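Dryer vent run too long?
fedik1975 – 7 Aug 2026

Vented dryer in the basement, 4 inch rigid duct, 2 elbows, exits on the north wall. Towels need a second cycle. Lint screen is clean. Is the run the problem?

bandero
Probably lint in the duct. Mine was the same.

kravchuk_515
Check the manual for maximum equivalent length. Each 90 degree elbow counts as several feet of straight pipe – the exact figure depends on the model. Then go outside with the dryer running and look at the flap. It should stand well open. 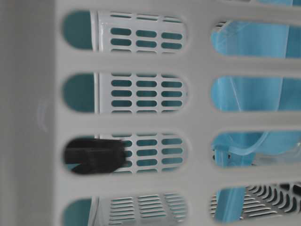

If it barely lifts, disconnect the duct at the dryer and brush it from both ends. Replace any foil flex behind the machine with semi-rigid.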